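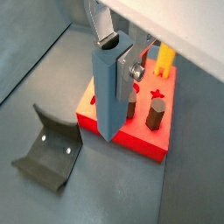 Leilani Ostrowski schrieb uns im April, ihre Gruppe habe die Steckblöcke lange nur nach Farben sortiert und erst später mit den Formen angefangen. Umgekehrt sei es bei ihr nie gegangen. Solche Rückmeldungen bekommen wir öfter, und sie fallen unterschiedlich aus. In manchen Einrichtungen ist der Stern von Anfang an die beliebteste Form, in anderen bleibt er wochenlang liegen.

Über uns

Punddale ist eine kleine Firma in Plodutthorpe. Wir entwickeln und verkaufen Steckblöcke mit passenden Stiften und setzen gebrauchte Sätze wieder instand. Unsere Kunden sind Kindergärten, Grundschulen, Praxen für Ergotherapie und einige Privathaushalte. Andere Spielwaren führen wir nicht. Wer Puzzles oder Bauklötze sucht, ist in einem normalen Fachgeschäft besser aufgehoben.

Gegründet wurde die Firma von Deolinda Teixeira und Joaquim Carvalho. Deolinda Teixeira zeichnet die Formen und legt die Maße fest, Joaquim Carvalho kümmert sich um Fertigung, Lager und Versand. Beatriz Baptista macht das Büro und beantwortet den größten Teil der Post. Wer anruft, hat meistens sie am Apparat.

Was wir machen

Ein Steckblock besteht aus einem dicken Grundblock mit Öffnungen und aus Stiften, die hineinpassen. Der Grundblock ist bei uns rot. Die Stifte gibt es in Braun, Blau und Gelb. Bei der Farbe haben wir anfangs mehr ausprobiert, auch Grundblöcke in Grau und in Hellgrün, sind aber bei Rot geblieben. Eine leere Öffnung erscheint darin als dunklere Stelle und ist auch dann noch zu finden, wenn der halbe Block schon besteckt ist.

Die Formen unterscheiden sich im Querschnitt. Rund, quadratisch und sechseckig sind die einfachen. Schwieriger sind die Profile, die sich nur in einer bestimmten Lage einsetzen lassen. Dazu kommen Stifte, die unten ausgeklinkt sind und auf zwei Beinen stehen. Von diesen haben wir die meisten Entwürfe verworfen. Sind die Beine zu schmal, brechen sie. Sind sie zu breit, sieht ein Kind den Unterschied zum einfachen Rechteck nicht mehr.

Unsere Reihe für den Einstieg heißt Nigam, die größere Brundar. Bei Nigam gibt es nur Formen, die man nicht falsch herum halten kann oder bei denen eine kleine Drehung genügt. Brundar enthält zusätzlich die ausgeklinkten Stifte und die unsymmetrischen Profile. Insgesamt haben wir zur Zeit 42 Stiftformen im Lager. Die meisten davon sind Nachfolger älterer Formen und werden nur noch für Ersatzbestellungen vorgehalten.
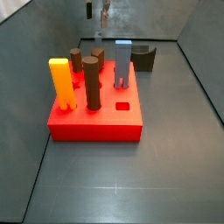 Kann man einzelne Stifte nachbestellen? Einzelne Stifte liefern wir für beide Reihen, auch für Sätze, die nicht mehr im Katalog stehen. Am einfachsten geht es mit der Nummer auf dem Lieferschein. Ist der Lieferschein nicht mehr da, reicht ein Umriss des Stiftes auf Papier, in Originalgröße mit dem Bleistift gezogen, dazu die Länge und die Farbe. Der am häufigsten bestellte Ersatzstift hat bei uns die Nummer 3730.

Wie wir arbeiten

Jede neue Form wird zuerst gezeichnet und dann als Muster gefertigt. Das Muster geht zusammen mit einem Grundblock an Einrichtungen, die sich zum Ausprobieren bereit erklärt haben. Dort bleibt es drei Monate. Wir geben keine Aufgaben mit und auch keinen Fragebogen, nur die Bitte, uns am Ende zu schreiben, was benutzt wurde und was nicht.

Graça Azevedo hat in ihrer Praxis viele unserer Muster gehabt und uns früh darauf hingewiesen, dass die Länge der Stifte genauso wichtig ist wie die Form. Lange Stifte lassen sich gut greifen, verdecken aber die Öffnungen dahinter. Kurze stehen weniger im Weg und sind für ungeübte Hände schwerer wieder herauszuziehen. Seitdem mischen wir die Längen innerhalb eines Satzes. Eine feste Regel haben wir dafür nicht, es wird bei jedem Satz neu entschieden - manchmal auch nach dem Versand der ersten Muster noch einmal geändert.

Das Spiel zwischen Stift und Öffnung ist der Punkt, an dem wir am längsten sitzen. Ein Stift soll ohne Drücken hineingehen und trotzdem senkrecht stehen bleiben. Bei runden Stiften ist das leicht. Beim Stern muss jede Spitze stimmen, und wir sortieren dort auch am meisten aus. Stücke mit kleinen Fehlern an der Oberfläche geben wir verbilligt ab. Stücke, die klemmen, verkaufen wir nicht.
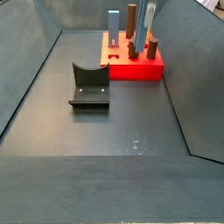
Gebrauchte Sätze nehmen wir zur Durchsicht an, auch wenn sie unvollständig sind. Wir prüfen die Öffnungen, reinigen den Grundblock und ergänzen, was fehlt. Zum Feststellen der fehlenden Stücke stecken wir alles ein, was mitgekommen ist, und sehen nach, was frei bleibt. Ein Schlitz wie der vorn links im roten Block, breit und kurz und mit einer runden Erhebung am unteren Rand, lässt sich mit keiner anderen Form verwechseln. Bei den runden Öffnungen messen wir lieber nach. Die Durchsicht selbst kostet nichts, berechnet werden die Ersatzteile und das Rückporto. Vor dem Einschicken bitte kurz schreiben, damit wir Platz im Regal haben.

Besuch und Kontakt

Unsere Werkstatt in Plodutthorpe hat keinen Laden. Nach Absprache kann man trotzdem vorbeikommen und beide Reihen in Ruhe ausprobieren. Für Einrichtungen verleihen wir je einen Satz Nigam und Brundar für zwei Wochen. Anfragen dazu gehen an Beatriz Baptista, technische Fragen zu Maßen und Sonderformen an Deolinda Teixeira. Sonderformen fertigen wir ab drei Stück.

Stand dieser Seite: 29. Dezember 2018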